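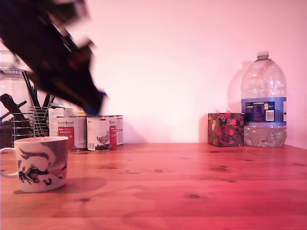 A retainer agreement is an arrangement in which a client pays a freelancer a fixed fee, usually each month, for a set amount of work or for being available. It is common in writing, design, bookkeeping and translation.

The fee is normally due at the start of the period. An agreement might cover 19 hours a month for $2,000, with extra hours billed separately. Unused hours either expire or roll over - most contracts limit this to one month.

Types

A pay-for-work retainer lists the tasks to be delivered. A pay-for-access retainer reserves time for advice, and the fee is owed even if the client does not call.

Ending an agreement

Either side can usually cancel with written notice. Work already finished stays payable, and any unearned part of the fee may have to be returned, depending on the contract.

Related articles
Day rate
Kill fee
Late payment
Royalty

We use cookies to remember your settings. Accept | Decline

Contact Westetti | Last updated Friday, February 2, 2024 | © Westetti | Back to top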